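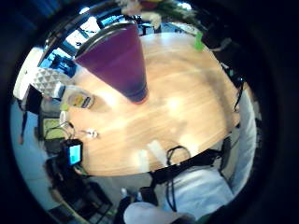 October, notebook, morning into late afternoon. I've been going back and forth all week on how to write down what we mean by "clear the table," and I'm going to try again on paper before I lose the thread. My grandmother could say those words from another room and any of us children would have done it more or less right, and yet when I sit down to give the same job to an arm I find I have to decide a hundred little things first. Take the tall purple cup. On its own, standing upright with plenty of bare wood near it, a cup is the friendliest thing you could ask a gripper to pick up, and I'd put money on our Tokano arm getting it. But the chore isn't the cup. The chore is the cup plus that bit of thin dark cable lying in a tangle over on the left, and the small things near it, and knowing that one of these wants to go to the sink and the others very much do not. So for Clonemau I've written the task down as "everything goes where a reasonable person would look for it," and then crossed it out, and then written it again in pencil.

Where we stand. The tally in the Clonemau folder is 373 demonstrations for the clearing task. I went through a good many of them yesterday with my tea and was pleased on the whole. The grasps are clean and the approach angles vary much more than they did in the spring batch, when we all apparently had the same idea about how a person reaches for a mug. What I'm less pleased with is how polite they are. People lift one thing, set it down nicely, go back for the next. At home I don't clear a table like that, and I don't believe anyone does! I stack, I tuck the napkin into the glass, I push the fruit bowl over with my elbow on the way past. If the policy learns from well-behaved demonstrations it's going to be a very well-behaved helper that takes until bedtime.

Note to self: ask whether we want stacking in at all for the first round. I lean toward leaving it out and living with the slowness. Slow is fine for a first helper. My dishwasher is slow and I'm devoted to it.

Ran the policy at 10:40 on the practice table, the cup task only. Seven tries, four good. Of the ones that failed, one closed too early and nudged the cup along ahead of it, one got the rim and let go partway over, and the last I can't explain yet. It reached a spot just above and hovered there, perfectly steady, until the timeout. I've saved the log under "hover" and would love it if somebody with fresher eyes than mine would look at the gripper width signal in the last stretch. It seems to me the policy thinks it's already holding something. We had a similar business with the Yazıcı fingers before the pads were changed, so maybe have a look at the calibration before blaming the training.

Longer thought, for whoever picks this up. I keep getting asked (my brother-in-law, the woman at the bakery in Trilville, the dentist with both hands in my mouth) whether a machine can do the housework yet. I've started answering with a question of my own, which is whether they mean a job or a house. For a job, given a fair bit of preparation, I'd say yes, some of them. Folding a towel that's been laid out flat. Putting mugs on a rack. Wiping down a counter if you've moved everything off the counter, although by then you've done the part you didn't want to do. A house, no, and I don't see it from where I'm sitting. A house keeps putting things in front of you that don't belong to the job. There's always a bunch of flowers where you wanted to reach, and then somebody comes in and puts down whatever they were carrying.

Big, glossy, rounded things with straps on them are my favorite instance of this at the moment. A helmet has a fine hard shell and almost nowhere for two fingers to go. The chin strap looks like a gift, a ready-made handle, and as soon as you lift by it the weight swings around underneath and you've got a pendulum over somebody's flowers. A person scoops it up with a palm underneath or hooks the lower rim, and does it without looking. The shine gives the depth estimate trouble too. Every overhead light turns into a bright little spot on the shell and the spots slide as the wrist moves, so the thing that looks like a feature to track is the one thing that won't hold still. I'd like a good set of demonstrations on objects of this sort before we add any more cups. We have plenty of cups. 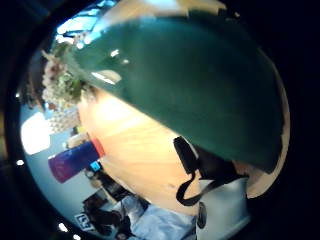

Hülya Keskin thinks I've got the priorities backward, and she told me so over lunch at some length, so in fairness I'm putting it down while I still remember how she put it. Her view is that nobody who buys one of these is going to forgive it for leaving the helmet and getting the cup, or the other way around, and that the failure people mind most is the half-done job. She would have us pick a narrower chore and finish it, "all the way to the end, with the lid on," and she'd sooner see a machine that only ever takes glasses to the sink and never once drops one than a machine that has a go at everything in the living room. She also said a helper that leaves something alone ought to leave it alone clearly, pull back, and let you know, since a thing that has been moved a little and then given up on is worse than a thing that was never touched. My hovering run came up at this point, as you'd imagine.

I've chewed on this all afternoon. She's right about the half-done job, I think. When my nephew clears up he leaves one spoon in the middle of the table every time, and I notice the spoon and not the plates. Where I part ways with her is on the narrow chore. We've had narrow machines in the house for generations now and they're lovely, and the reason we're bothering with an arm at all is the leftover stuff, the odds and ends that don't fit in any of them. If we train on glasses alone we've built a very expensive tray.

What I can take from her straight away is the part about letting things alone clearly. I've drafted it like this, please scribble on it:

Before each grasp, the policy gives a score for the object in front of it. Under the threshold, it doesn't go in. It withdraws to the rest pose by the same path it came on, and the object gets put on a "left for you" list that the person sees at the end. It gets two goes at any object and then it must stop. No third attempt, even if the score improves, as the third attempt is where we tip things over.

We'll need demonstrations of leaving things alone, which sounds silly and took me a while to get used to as an idea. You'd reach, consider, and come back with empty fingers. I tried a few on the practice table before the meeting and felt like someone browsing in a shop with no money on them. It's surprisingly difficult to do naturally, and I caught myself speeding up on the way back as though I'd been caught at something. I'd ask everyone to do these slowly.

Then there's the matter of what counts as clutter and what's simply living there. Flowers live on a table. A roll of tape might or might not, depending on whether there's a job going on. A desk in the middle of someone's workday is full of things that look abandoned and aren't, and I'd be very cross if a helpful arm came along and tidied my tape away while I'd gone for the scissors.
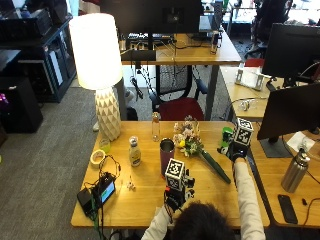 So my feeling is that a "who's using this" signal is worth more to us just now than another few points on grasp success. It could be crude. If a person has touched an object lately, it's off limits until they say otherwise or walk away for a good while. I know that a crude rule like this will leave the table full at the end of dinner, with everyone having touched everything, and I haven't got an answer for that apart from letting the person say "go ahead." Maybe that's all right? I say it to my family as well. I don't clear around people who are still eating unless I'm in a mood.

Cables need their own paragraph and I'm too tired to give them a proper one. In short: a cable is attached to something, quite often to something you can't see from the wrist, and the grasp that succeeds at one end is a small disaster at the other. For now I've marked every cable as leave alone, full stop, and also anything with a cable coming out of it. That takes a surprising amount off the job. It does mean we can't say "clears a desk" to anybody without our ears going pink, so let's agree to say "clears dishes and loose things" in the write-up and keep the bolder wording for ourselves.

Transparent bottles, same trouble as in the spring, no progress. I tried lowering the approach speed and it helped the look of the thing more than the result. Leave it for after the pads.

Things to do, in no order at all:

Look at the hover log with somebody. Check the finger calibration before that.

Write to Tokano about the wrist cover. It's rubbing again on the outward turn and I can hear it from the kitchenette.

Collect the leave-it-alone demonstrations, slowly please, and with a mix of objects, helmets and other big round things included. I can bring in a colander and a salad spinner from home.

Go through the 373 and tag the ones where a strap or a cord gets near the fingers. I've started on this and will carry on tomorrow with the tea.

Hülya has asked for the glasses-to-sink version to be tried once, properly, start to finish, before we decide about the rest. I've said yes. She's going to write the pass criteria and I've promised not to add anything to them, though I'd like it put down somewhere that I think a glass with something still in it ought to be on the list.

5:15, powered down, brake on, key in the drawer with the spare pads.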